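Lab visit notes, Zekero open afternoon
posted 5/31/26

Got back late, typing this up before I forget it all. Train was packed, notes are in two different pens and half on the back of the parking leaflet.

Zekero is the food handling group out past the ring road, unit behind the tile warehouse. No sign on the front. Went in by the loading door, coffee in paper cups, name stickers. More people than chairs. Three robot stations set up, all named: Celine, Pasia and Jia. Jia was switched off, waiting on a part. So really two stations.

First half was a talk, slides too small to read from the back. Short version: they teach arms to do kitchen jobs that involve soft, sticky or runny stuff. Person drives the arm by hand controls, arm records what its cameras and joints are doing, then a model is trained on the recordings and tries to copy. Nothing new in that as such. What is new (their claim) is what they do with the wrist camera.

Their problem was pouring and scraping. Anything thick. A cup of water leaves the cup when you tip it. Thick stuff hangs on, then goes all at once, or doesn't go. Their older model tipped to a set angle, waited, tipped back, job done as far as it was concerned. Bowl often still half full. The overhead camera can't see inside a tilted bowl from most angles so the model had no way of knowing.

So now the wrist view gets its own little side model, trained to guess one thing only: is the lump moving, stuck, or gone. That guess is fed to the main model along with everything else. They call it the slump signal. Daft name but it stuck, sorry. 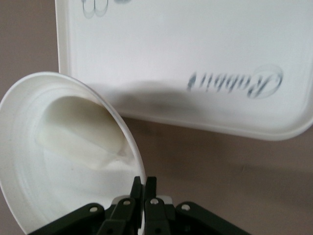

Wrist view, Celine station. White bowl tipped steeply, thick creamy stuff on the inside wall, fingertips at the rim.

Numbers, as copied off the slide. 137 recorded demos, which I thought was low. They said so too. Labelling was done by two people separately and where they disagreed the clip got thrown out. Somebody asked whether that throws away exactly the hard clips. Bit of a pause. Answer was yes, probably, and they plan to put them back in as a fourth label, "unsure". Good question, wish it had been mine.

Test was 18 tries with the side model on and 18 with it off, same bowl, same fill, measured by weighing what was left behind. With it on, less left in the bowl on nearly every try. With it off, all over the place. They didn't put error bars up and I didn't see the raw weights, so take it as you find it. One slide had the two columns swapped and they had to go back and correct it.

What I liked: the arm changes what it does. Without the signal it holds one angle and waits. With it, when the guess says stuck, it tips further or gives the bowl a small shake. Nobody programmed the shake in, apparently the people driving it did that in the demos and the model only learned when to use it once it had the signal to hang it on. That was the bit of the day for me.

What I liked less: all thick and pale so far. They were asked about tomato, gravy, porridge with lumps. Not tried. Also lighting. The side model leans heavily on soft shadows inside the bowl and they admitted that moving a lamp upset it badly in December, took them over 10 days to work out why. White stuff in a white bowl is a hard case on purpose, they said, becuase there is so little colour to go on. Fair enough, but I'd want to see a dark bowl or a steel one before I got excited.

Speed is still poor. No one at the talk pretended otherwise.

Second half was wandering about. Pasia does spreading, different project, butter knife type of thing, didn't follow much of it as the extractor fan was going and the person explaining was at the other end. Picked up a handout. It's mostly logos.

Asked about grip. Fingers are hard black plastic, no pads on the ones I looked at, and a bowl rim is thin and smooth so I wondered about slipping. They said slips do happen and are kept in the data. Would of liked longer on that.

Practical stuff if you go to the next one: parking is free but fills up, go round the back. Closed shoes only, they do check. Toilets are in the tile place. Questions at the end ran over by ages and the sandwiches had gone by then.

Paper is being written, no date given. They said code would follow it, labels too, recordings maybe. I've put my email on the list and will post the link if one turns up.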